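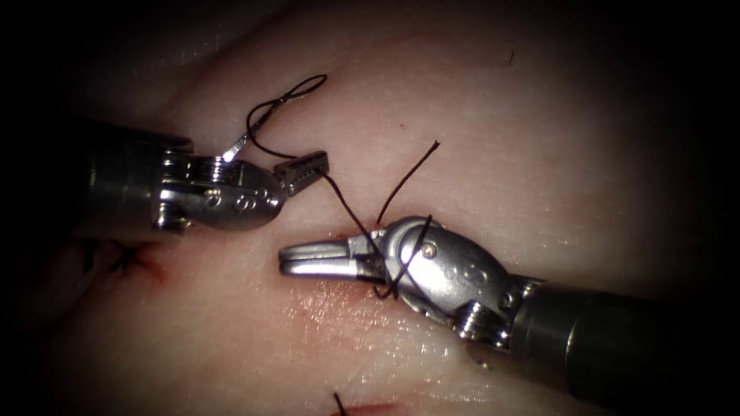

The county wants to stop mailing ballots to anyone who skipped the last two elections. That's the plan, in one sentence. It took them 34 pages to say it and they put it on the agenda after the school bond, when most people had gone home.

I think it's a bad idea and I'll say why, quick, becuase the vote is coming up and I have a day job.

First. Skipping an election is not moving away. I skipped one in August. There was one race on it, drainage board, one name. I looked at it, put it on the fridge, forgot it. Do that twice and under the new rule I'm off the mailing list until I fill in a form and get it back to the clerk in Jotunville. A form! To get the thing I already signed up to get.

Second, the money. The clerk's memo says printing and postage for "inactive" voters is a waste. Fine, how much of a waste? The memo gives a figure for the whole county and nothing by precinct. Some 2000 households would drop off the list, going by the same memo. Every one of them gets a notice in the mail telling them so. Then a reminder. So we pay postage to tell people we're saving postage. Then somebody in the office has to process whatever forms come back, in October, which is when that office is already underwater. I'd like to see that cost in a column next to the savings. I asked. Still waiting.

Third thing, and this is the one that bugs me. Look at where the drop-offs are. Muli, mostly. The apartments out past the Clalard plant. Renters, shift workers, people who vote for president and not much else. You can tut at that if you want. I do, a little. But voting only in the big ones is allowed. It's their right to be lazy about the drainage board.

The supporters keep saying fraud. Old ballots lying around in lobbies. OK. I've seen a stack of them on a lobby radiator myself, I won't pretend otherwise. But the signature gets checked when a ballot comes back, and in the last 7 years the county has sent exactly none of these to the prosecutor. If the trouble is bad addresses, then fix the addresses. The post office sells a change of address list. Other counties run theirs against it every month. Ours does it every other year, and that's in the memo too, page 31, small type. 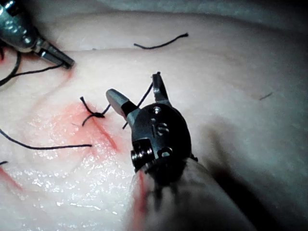 Delyth Mostyn wrote to me after my last column that I've got this backward: a list full of dead addresses makes people distrust the whole count, and one form every few years is not much to ask of a grown adult. She's right about the first half. I've heard the grumbling at the feed store same as she has. I just don't think you win back trust by shrinking the list from the end where the renters are.

And "not much to ask" depends who you are. The form isn't online. It has to be signed in ink and it has to arrive 37 days before the election. Miss it and you drive to Jotunville, and there's no bus from Muli after the morning one.

What I'd do instead. Run the address check monthly. Put the form online. If a ballot comes back undeliverable, pull that name, no argument from me. Leave everybody else alone. Supervisor Arellano floated something close to this at the work session and got maybe two minutes before they moved on to culverts. Rocío Arellano and I don't agree on much, roads especially, but she had the better of that one and it ought to come back as an amendement.

If you've got an opinion, either way, send it to the clerk before the vote. In writing, they don't log phone calls.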